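Notes for the Saturday talk - "Clothes that last: what I learned running a mending table"
Flultomthorpe library, upstairs room, 5 pm start

Slide 1 - hello
Say who I am. Thank Maëlle for the invite and for lugging the projector. Ask for hands: who has a pile of stuff at home waiting to be fixed? Wait for the laugh. Mine is in a bag behind the bedroom door and it's been there since August.

Slide 2 - how I got into this
I couldn't sew. I want to be clear about that, because people come up afterward and say "oh, you must have learned from your grandmother." I learned from a library book and from Pentti Kemppainen, who taught the evening class in Turcotte and had very strong feelings about thread. First thing I ever fixed was a pocket. I sewed it shut. (Pause here.)

Slide 3 - the numbers
We started keeping a notebook at the Clita mending table in the second year. Total so far is 3,796 items through the door, and 1,694 of those were tops of one kind or another - sweatshirts, sweaters, T-shirts. I did not see that coming! I thought it would be all jeans. Jeans came in way behind, and then there were 210 things we just called "other," including a tent and a wedding veil.

Slide 4 - sweatshirts
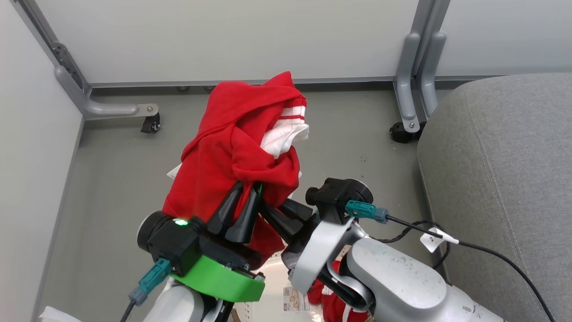
Red hooded top, white piece with thin red stripes.

So this is the garment I'd put on the flag if we had a flag. Talk about where hoodies go first: the cuffs, then the pocket corners, then the drawstring holes. Cuffs are the easy win. If the ribbing has gone wavy but there's no hole, leave it alone and wash it cooler. If there is a hole, catch it while it's smaller than a pea.
Show the ladder stitch on the big sample cloth. Go slow. Last time I rushed and the back row couldn't follow a thing.
Pocket corners: small square of scrap on the inside, stitch through both layers, done. Ten minutes with the radio on.
Skip the zipper story unless we're running early.

Slide 5 - washing
Most of what wears out a cotton top happens in the laundry. I go on about this at parties. Turn it inside out, close the zippers, don't cram the drum. Reds with whites, you know what happens - ask Karabo about the pink tablecloths. Karabo said I could tell that one, so tell it.
Dryer: I use it in winter, I'm not a saint. Low heat, take things out a little early, hang them over a chair.
Someone always asks about fabric softener. I don't use it on towels or anything stretchy. Past that I really don't mind what people do.

Slide 6 - setting up at home 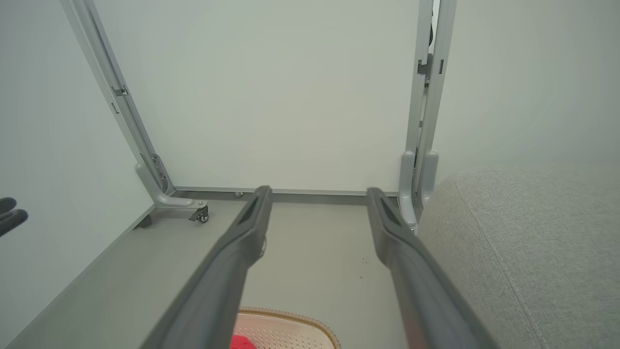
Under the table: pale floor, metal leg, little black caster.

You do not need a sewing room. You need a surface, a lamp and somewhere to sit that doesn't hurt your back. Casters are great if you share the space with dinner, but lock them if they lock, or you'll be chasing your needle across the kitchen.
Pins: magnet in a saucer. I've stepped on enough of them.
Pass around the Bonum tin now. Tell them it's the whole kit - needles, two threads (one dark, one light), small scissors, chalk, a thimble I never use. Make sure it comes back this time. Gaétan Ouellet still has the last one, and he knows it.

Slide 7 - the pile
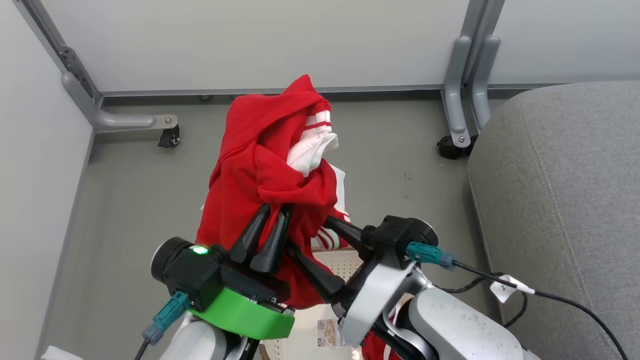
Slide 8 - how to get through it
Back to the pile question from the start. What works for me is one thing at a time, picked the night before and left out where I'll trip over it. If I bring out the whole bag I look at it, feel bad and make toast.
Sort by thread color. You thread the needle once and do every dark thing in a row.
And it's fine to give up on something! Read out Gaétan Simard's note about the gray sweater he finally cut up for dusters after three rounds of darning. It's short, and he wrote it beautifully.

Slide 9 - come and see us
Mention the table is free, bring it clean, please please bring it clean. Sign-up sheet is by the door.
Questions. If it's quiet, ask Pentti to do his bit about polyester.
Chairs need to be stacked before we go.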